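用 Erano 仿真包练习夹爪抓取：从安装到第一次完整抓取

这篇教程写给刚刚买了 Harnitz 二指夹爪、并且想先在仿真里面练习的人。我用的是 Erano 仿真包，它和夹爪一起出售，也可以单独订购。我自己用了两个多月，中间走了不少弯路，所以把步骤整理在这里。中文不是我的母语，如果有的句子读起来奇怪，请多包涵，步骤本身我都逐条检查过。

更新日期：2020年2月21日

一、开始之前需要什么

您需要一台有独立显卡的电脑，内存 16 GB 以上。我试过内存只有一半的旧笔记本，程序可以打开，但是切换场景的时候会停很久，有一次直接退出了。硬盘要留出足够的空间，因为场景文件是分开下载的，每个场景都带自己的贴图。

另外需要：
Erano 安装程序（从您的账户页面下载）
许可证文件，后缀是 .lic
夹爪的参数文件，名字是 harnitz_2f.yaml
一个有三个按键的鼠标，触摸板转动视角非常不方便

如果您还没有真正的夹爪，也没有关系。参数文件可以单独下载，仿真部分和硬件没有绑定。

二、安装

1. 先关闭正在运行的旧版本。安装程序不会提醒您，它会把新文件写到旧文件上面，之后两个版本都不能用。
2. 运行安装程序，路径里面不要有空格，也不要有中文。我一开始装在“我的文档”下面，结果场景可以加载，贴图全部变成粉红色。
3. 安装完成后，把许可证文件复制到 license 文件夹。
4. 启动程序，在“设置”里选择“机器人”，再点“导入参数”，选择 harnitz_2f.yaml。
5. 程序会问是否覆盖默认值，选“是”。

导入成功以后，左下角的状态栏会显示夹爪型号。如果显示的是“通用夹爪”，说明参数没有读进去，请检查文件的编码，必须是 UTF-8，不带 BOM。

三、选择场景和视角

Erano 自带的场景分两类：空白的测试台和布置好的室内。很多人喜欢从测试台开始，因为画面干净，加载也快。我的建议是测试台只用来确认夹爪能开能合，然后尽快换到室内场景。真正的工作环境里有墙、有柜子、有地垫，手指离旁边的东西有多远，在测试台上是练不出来的。

加载室内场景的步骤：
1. 菜单“场景”，选择“室内”。
2. 在列表里选一个房间，点“加载”。第一次加载需要编译贴图，请耐心等待。
3. 加载完成后，按 F5 把夹爪放到起始位置。
4. 按 F7 切换到夹爪视角。

夹爪视角是我最常用的一个。镜头放在夹爪的后上方，跟着它一起移动，所以您总是能看到手指朝哪里伸。缺点是外壳会挡住一部分画面，特别是离手指根部近的地方。

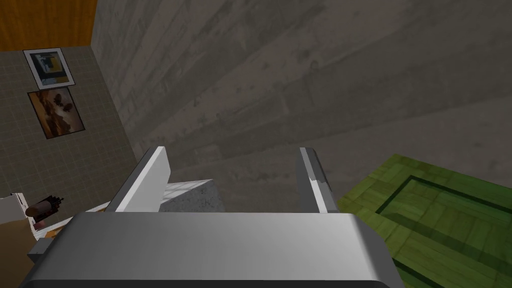

这个视角刚开始用的时候会有一点头晕，因为房间是斜的，墙和地面的线都不是水平的。过几次就习惯了。如果实在不舒服，可以在“视角”里把倾斜角改小，不过改得太小，外壳挡住的地方会更多。

还有一件事说明书里写得不清楚：F7 只是切换显示，它不改变坐标系。也就是说，您在夹爪视角下按“前进”，夹爪还是沿着房间的 X 轴走，不一定是沿着手指的方向走。要让两者一致，请在“控制”里勾选“工具坐标系”。我的同事 Bence Illés 因为这个问题把夹爪撞到墙上好几次，他以为是参数错了，重新装了一遍程序。

四、设置夹爪参数

参数文件里的数值大部分不需要修改。下面几项值得自己看一看。

最大开口。默认 142 毫米。如果您在手指上装了软垫，要减去两边软垫的厚度，否则仿真里能抓的东西，实物抓不住。

闭合速度。默认值偏快。练习的时候我把它降到一半，等动作熟练了再调回来。速度太快的时候，物体会被手指推开，尤其是一侧先碰到的情况。

摩擦系数。程序按材质给出默认值，石头和混凝土一类的粗糙表面给得比较高。我觉得给得太乐观了。建议手动减小一些，宁可在仿真里多掉几次。

夹持力上限。请按照您要抓的物体来定，不要直接用最大值。仿真里的物体不会碎，所以您看不出来力是不是太大。

改完以后点“保存为新文件”，不要点“保存”。“保存”会覆盖原来的文件，而程序里没有恢复出厂参数的按钮，只能重新下载。

五、第一次抓取

请选一个形状简单的物体，比如方块。圆柱体会滚，留到后面再练。

1. 在物体列表里选中目标，按“高亮”，确认它在夹爪能到达的范围内。不能到达的物体名字是灰色的。
2. 把夹爪移到物体前方，手指完全张开。
3. 转动手腕，让两个手指和方块的两个侧面平行。这一步要慢慢来。差几度看起来没有关系，可是闭合的时候方块会跟着转。
4. 向前推进，直到方块进入两个手指之间。在夹爪视角下，方块的下半部分可能被外壳挡住，这时按 F8 打开侧面小窗口，看一下高度。
5. 闭合手指。状态栏会先显示“接触”，然后显示“夹持”。如果只有“接触”，不要抬起，先检查是不是只有一边碰到了。
6. 向上抬一点，停住，看物体有没有下滑。
7. 没有问题的话，再移动到目标位置，放下，张开手指，后退。

第七步最后的“后退”容易忘记。张开手指以后马上向旁边移动，手指会把刚放好的物体带倒。一定要先沿着手指的方向退出来。

六、靠近墙壁的时候

室内场景里，物体常常放在离墙不远的地方。这时有三点需要注意。

第一，打开碰撞提示。它在“显示”菜单里，默认是关的。打开以后，手指离墙太近时边缘会变成黄色，碰到时变成红色。

第二，不要从正面直直地推进去。手指尖会先碰到墙，夹爪停下来，而您在画面上看不出它为什么停了。最好斜一点接近，或者从上面下来。

第三，注意外壳的宽度。人的注意力都在手指上，可是 Harnitz 的外壳比手指张开的范围还要宽，旁边如果有柜子，先撞到的往往是外壳的角。Hanna Antoniuk 的办法是先让夹爪在上方空走一次，记录轨迹，再检查报告里的最小间距。这个办法慢，但是很可靠，我现在也这样做。

七、记录和回放

按 F9 开始记录，再按一次停止。每次记录最长 300 秒，到时间会自动停止，不发出提示音。长的任务请分段记录。

记录保存在 logs 文件夹，文件名是时间加场景名。回放时可以改变视角，所以练习时用夹爪视角，检查时用侧面视角，这样同一次动作可以看两遍。轨迹也可以导出成 CSV，列的顺序写在文件的第一行。

八、常见问题

状态栏一直显示“等待控制器”。
请看“控制”里选的是不是“仿真”。如果选了“实机”，程序会一直找网络上的控制器。

物体在手指之间抖动。
物理步长太大。在“设置”里的“物理”页面把步长减小一半。画面会慢一点，抖动会好很多。

物体掉到地面下面去了。
我遇到过，多数是抬起以后从很高的地方放开。按 Ctrl+R 把物体放回原位，夹爪不会动。

加载场景时提示许可证过期，可是日期没有到。
请检查电脑的时间。我在 10 月份换过主板电池，之后遇到这个提示，改好时间就可以了。

参数导入以后手指方向反了。
旧的参数文件用另一种轴的方向。请下载新的文件，不要自己改正负号，因为夹持力的方向也会跟着变。

九、值不值得买

经常有人问我这个问题，所以也写几句。如果您只抓一种零件，每天重复同样的动作，我认为不需要这个仿真包，夹爪自带的示教功能够用了。如果工作内容经常变，或者有几个人轮流用一台夹爪，那么它很有用，大家可以先在电脑上把动作想好，再去占用机器。

我满意的地方是夹爪的尺寸和实物对得上，室内场景的墙面、地垫和家具也做得细，练习的时候比较有空间感。不满意的地方是说明书的翻译，有些菜单名字和程序里的不一样。还有就是快捷键不能修改，F7 和 F8 挨得太近，我经常按错。

我以前用过 Bimametti 的软件，它的快捷键可以自己定义，场景却只有测试台。两个软件的参数文件不能互相使用，如果您想换过来，请准备重新设置一遍。

技术支持方面，写邮件的时候请附上 logs 文件夹里最新的文件和您的参数文件。不附的话，对方第一封回信一定是要这两个文件。

Aravind Bangera 帮我核对了第四部分的参数说明，谢谢他。多个物体连续抓取的设置，我会另外写一篇。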